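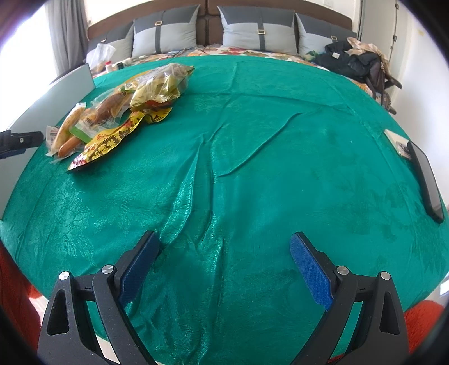

Handheld Tools and Fixtures Group, Niva Laboratory, Ivudstead

The case for looking after the gripper before it fails

Opinion, 23 December 2024

Most of the written procedure in our field concerns software. A group that would never release code without review will send a hand-held gripper out for a day of recording with no check beyond opening and closing it twice at the door. This essay argues that the small tool deserves the same discipline as the program that learns from it, and that the discipline is neither costly nor difficult.

The gripper in use at Ivudstead is a simple device. It has two black fingers, each with a triangular cutout, meeting at a linkage near the base. Each finger carries a blue textured pad on its inner face and two round silver pivot screws. It is carried into ordinary rooms and used near ordinary goods, and a bed with crinkled snack wrappers on a glossy satin-like cover is a fair sample of the surfaces it must cope with. Smooth cloth and thin plastic are unforgiving of a worn pad. A tool that behaves well on a bench with foam blocks may behave quite differently on a sealed packet.

Our first point of disagreement with common practice is the treatment of pivot screws. Many groups tighten them when a finger begins to wobble. By that stage the play has already entered the recordings, and no later correction will remove it with confidence. We hold that the screws should be checked at a fixed count of cycles, whether or not anything feels loose. Our own interval is 400 cycles. It was set conservatively after a review of the bench log at our Kotumham annex, where one pair of fingers went 968 cycles before the operator reported any looseness, and where the measured play had passed our limit well before that report was made.

The four screws should be set as one job. Tightening only the screw that has moved tends to pull the fingers out of agreement, and the pads then meet at a slight angle. The technician should back all four off, close the pads on a flat gauge, and bring each screw up in turn. The linkage should be free to move under its own weight when the work is finished. If it is not, the screws are too tight and the job must be done again. Thread compound is applied sparingly and kept well away from the pads.

Pads raise a harder question. There is a view, held by colleagues whose work we respect, that a pad should stay in service until it visibly slips. The argument is that a learned policy ought to tolerate some wear, and that replacing pads too often produces a set of recordings made under conditions no working machine will enjoy. We accept part of this. Variation in the record is useful when it is known. Wear that has not been written down is another matter, and it cannot be separated afterwards from the habits of the person holding the tool.

We therefore replace pads in pairs and enter the serial number of each pair in the log. A single new pad facing an old one is not permitted, even to finish a day's work. The earlier pair is bagged and kept. Pair 1231 was withdrawn last winter and is still available to anyone who wishes to compare its texture with a fresh set -- several visitors have done so, and most were surprised at how little the eye could tell them.

Cleaning is less contentious. Lint and crumbs collect in the notches near the linkage, and a soft brush removes them. Solvent should not be used on the textured face. Pads are wiped with a damp cloth and left to dry fully before the tool is returned to its case.

The usual objection is time. The full check occupies one technician and one tool on the Bortolotti bench, and in a busy period there is pressure to put it off. We would answer that the cost of a missed check falls on someone else. In one case, 594 recordings had to be set aside when a loose pivot was found at the end of a session, and the labour of sorting them far exceeded that of the inspection which had been skipped.

From January, any gripper issued by this group will carry a card showing its last screw check and its current pad pair. A tool without a completed card will not leave the building. We encourage other laboratories to adopt a similar rule, and to publish their intervals so that they can be compared with ours.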